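Best way to sort a drawer's worth of workshop junk into open bins?
Asked by Karkik

I inherited a garage bench from my father-in-law, along with what I would politely call his archive. Small screwdrivers, odd plastic parts, aluminum extrusion offcuts, 97 screws that match nothing in the house. I bought orange open-front bins because they were cheap and because you can see them from space. My first try was one bin per "project," which lasted until I remembered I don't finish projects. What do people do with the little screwdrivers in particular?
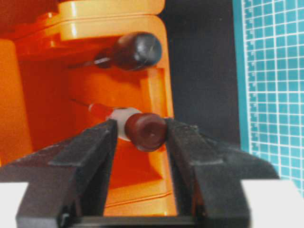
I also don't know whether to keep the extrusion ends at all. Some are barely longer than my thumb, but throwing out aluminum feels like a sin. The bench gets used maybe two evenings a week, so I don't need a system worthy of a hospital. I need to find things before I give up and buy them again.

Dhanial
Sort by what your hand is looking for. Small screwdrivers get a bin to themselves, all facing the same way, and nothing else goes in. The moment you drop one battery in there it's a junk drawer with better lighting.

Extrusion: anything shorter than 2 inches goes to scrap. Lay the rest with the ends facing out so you can tell the profiles apart without pulling them. Gray plastic bits are the real trouble. They all look like each other and they breed. I tip mine out every August, keep what I can name, and let the rest go. Last year I could name 17 pieces, and I was bluffing on a few.

Leave one bin empty. You will fill it within a week – that's fine, empty it again.

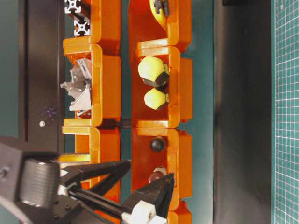
Vija Žukauskas
I'd argue with the empty bin. Mine became the place where decisions went to retire. What worked better was a strip of masking tape on every rim with the contents written in marker, including one that says DON'T KNOW. When DON'T KNOW is full, you have to deal with it before you're allowed to start anything new. I have cheated on this rule, but I felt bad.

Agree on the screwdrivers.

Imthorpe
just get more bins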